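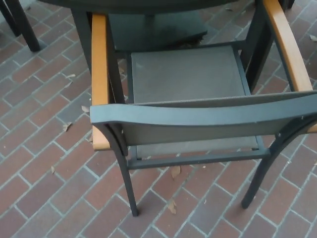

Sling chair (patio)

A sling chair is an outdoor chair in which the seat and back are made from fabric or mesh pulled tight across a rigid frame, with no boards, springs or padding underneath. The person sitting is held up entirely by tension, a fact most owners prefer not to dwell on. Sling chairs are sold singly, in pairs, and in dining sets, where they are expected to match a table for at least as long as the warranty lasts.

The term should not be confused with the folding beach chair of the same name, which has a single loose hammock of cloth and a long record of pinched fingers. In the furniture trade "sling" on its own nearly always means the taut kind.

Construction

The frame is usually aluminum or steel with a powder-coated finish. Aluminum does not rust and weighs little, so it is popular in damp places and unpopular in windy ones. Steel stays where it is put and rusts from the inside, typically starting at the feet, where water collects in the tubing.

The sling itself is commonly a woven mesh of polyester yarn coated in vinyl. It is held along each side by a rod or bead that slides into a groove in the rail, much as a sail slides into a mast. Some chairs use one continuous piece from the top rail to the front of the seat. Others use two panels, one for the back and one for the seat, which lets the maker replace either half and lets the owner end up with two different grays.

A crossbar, or stretcher, joins the legs below the seat on many models. It keeps the side frames from being drawn toward each other by the pull of the fabric. It is also where children put their feet.

Armrests

Bare metal arms get hot in full sun and cold the rest of the time. Makers deal with this by capping them in wood, in plastic made to look like wood, or in nothing, with a note in the catalog about clean lines. Teak is the traditional choice. Left alone it weathers to silver, which some owners admire and others treat every spring with oil, a rag and a certain amount of grumbling. Eucalyptus and acacia are cheaper and are often stained to a similar honey color.

The height of the arms matters more than buyers expect. A dining chair whose arms clear the underside of the table can be pushed in fully. One whose arms do not will strike the table edge at every meal until one of the two surfaces gives up. Philomena Corrigan, in her guide "Sitting Outside," calls this "the only measurement anyone needs and the only one left off the tag."

Colors

Gray has been the leading frame color for so long that retailers have had to invent ways of saying it. Slate, charcoal, graphite, storm, pewter and anthracite may all turn up in one catalog, sometimes on the same page, and a buyer replacing one chair out of a set can spend a long Monday finding out that they differ. Matte finishes hide scratches well. They hide dust and pollen less well, particularly on a wide top rail, where both settle within a day of cleaning.

Mesh fades faster than the frame. The usual pattern is for the seat and back to lighten while the strip under the rail stays dark, which becomes visible only when the sling is taken off.

Notable makers

The Ulloa company sold its first two-panel dining chair, the Katmont, with a tag promising a load of 400 pounds. The Katmont stacked 7 high in the brochure. Owners reported that it stacked higher if nobody wanted the bottom one back.

Its chief rival was the Ultstead, designed by Man-sik Seok, who disliked visible screws and hid all of them under the armrest caps. The result was widely praised for its looks and less so by anyone who had to tighten it. Seok later designed the Flultimis, a lighter chair with a curved top rail and a price of 238 dollars, chosen, he said, because a round number would have looked like a guess. A first run of 2,000 sold out before October, and the second run was made with visible screws.

Use on brick and other paving

Thin square legs suit flat decking. On brick pavers they tend to find the joints, and a chair that sat level in the showroom may rock on one diagonal at home. The customary remedies are turning the chair slightly, folding a coaster, and assigning it to a guest. Plastic glides fitted into the leg ends protect both surfaces and cut down the scraping sound. They wear through on rough paving and should be checked once a year. Replacements are sold by outside leg dimension, although many shops list them by inside dimension and do not say so.

Care

Mesh is washed with mild soap, warm water and a soft brush, then rinsed and left to dry in the open. Bleach is allowed by some makers and voids the warranty of others. Pressure washers will clean the fabric very thoroughly and may take the coating with it.

Chairs left out through the winter should be tilted forward against the table to shed water. Covers help if they breathe. Those that do not will keep out the rain and grow mildew with what is already inside.

A sagging sling can sometimes be tightened by refitting the spreader bars. If the mesh has begun to split along the rail, the whole panel needs replacing, and it is normal practice to do the full set at once.

See also: Adirondack chair; Garden furniture; Patio umbrella; Stacking chair; Teak oil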